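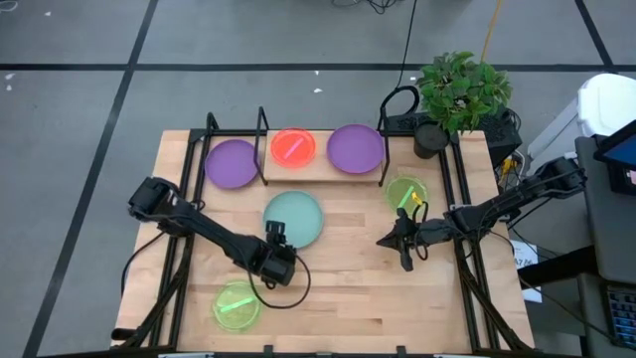

Brurnatach bench oil, two coats in

I bought a tin of the Brurnatach bench oil in July, after the varnish on my old dining table had gone the way varnish always goes in a house with hot plates and wet glasses. I had already sanded the top back to bare wood and was in no mood to varnish it again. A friend, Yaw Wumbei, had used the oil on a desk and a set of shelves and said it was easy to put on. He was right about that, with a few grumbles I'll come to.

The tin is a flat, wide one with a push-on lid, and you need a proper screwdriver to get it off. A coin won't do it. The oil inside is the colour of weak tea and quite thin. It smells of linseed with something sharper behind it, and the smell hung about in the back room until the following Saturday with the window open. If you are sensitive to that kind of thing, do the job in a garage.

Putting it on

The leaflet says to use a lint-free cloth, leave the oil for 15 minutes and wipe off whatever hasn't soaked in. I used an old pillowcase cut into squares. The first coat went in fast, especially on the end grain, where I had to go back over it. Wipe it off when they tell you to. I left one corner too long while I was on the phone and it went tacky, and I had to rub it down with fresh oil and a scouring pad to get it level again.

They say 24 hours between coats. I found that about right for the top but the underside, where there is less air, was still slightly greasy the next day. Two coats were enough for me. Yaw gave his desk a third and I can't tell the difference between his and mine.

Lay used cloths out flat outdoors to dry before you bin them. Oily rags can heat up and catch fire if you leave them in a heap, and the warning on the tin is in very small print on the bottom.

How it looks and wears

The finish is low sheen, closer to matt. It darkened the wood a shade and brought the grain up without turning it orange, which was my worry. Water beads for a while and then doesn't, so you still need to wipe up spills. A mug straight from the kettle left a faint ring in the first week. I rubbed a little oil into it and it went. Since then I have been less careful than I should be and there are no new marks worth mentioning.

Scratches do show. This is a soak-in oil and gives the surface very little armour. If you drag heavy things about, look at a hard wax instead. I tried the Fleltenura one on a stool and it is tougher, but it took me most of an afternoon to buff out and it costs more.

Price and buying

I paid 44 pounds for the large tin from Quansah, delivered. It did the table, two benches and a chopping board stand, and there is a third left. The small tin is poor value and would only just cover a table top.

I would buy it again for tables and shelves, though not for a floor.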